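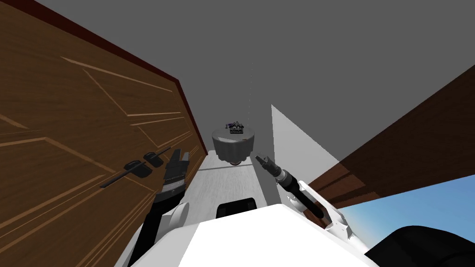

Can a robot do my housework yet?

Not all of it. A robot vacuum will do the floors and a dishwasher will do the plates if you load it. A general machine with two arms that clears the table, opens the door and puts the shopping away is still being worked on, by us at Trurnow and by plenty of others. We don't sell one and we can't give a date.

What do you work on?

Small jobs that come up in homes and in the back rooms of shops. At present that means picking items up from a table, carrying them through a doorway and setting them down somewhere else. Our software for this is called Bang. It is tested in simulation first, then on a real robot at our workshop in Evelmont.

Why use simulation at all?

A simulated door costs nothing to break. We can run the same job up to 2,000 times overnight and change one thing each time, such as where the table stands or which way a packet is facing. A real arm needs someone standing next to it, and it wears out.

Is a simulated room good enough?

For learning the rough order of a job, yes. For the last few centimetres, often no. Soft packets are the usual trouble. A real one bends, slides and crackles when it is squeezed, and the simulated version only does part of that.
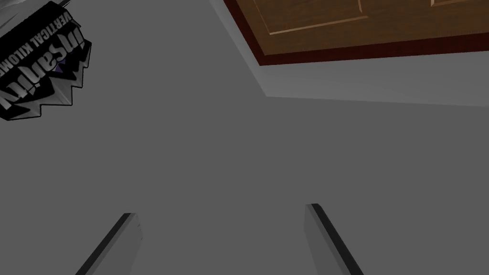

Snack bags and pouches are therefore tested again by hand in Evelmont before we count them as done. Boxes and tins move across from simulation with fewer changes.

Are doors difficult?

Yes, more than people expect. The robot has to reach the handle, turn it, pull or push, and move its own body out of the way while the door swings. Lever handles are easier than round knobs for a gripper with two fingers. Heavy doors with closers are outside what we attempt.

How many items can it handle?

Our test list has 533 household and shop items on it. Being on the list means we try it, and some of them still fail most of the time. Thin flat things such as bank cards and single sheets of paper are the worst.

How does the robot know where its hand is?

The joints report their own positions, and the software compares these with the camera views. Views looking past the fingers matter most when the hand is close to something.

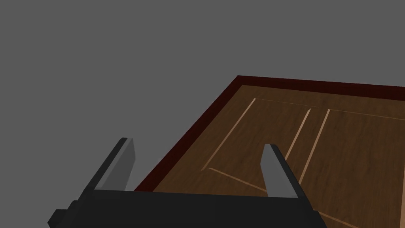
If the two disagree, the arm stops and tries the approach again. After 3 failed tries it gives up and logs the job as failed.

Will it replace shop staff?

Our trial partner in Drinavham wants help with restocking early in the morning. Staff there still unpack deliveries and deal with anything spilt or torn.

Can I try it at home?

No. We don't run home trials at the moment. If that changes, the details will go on this page.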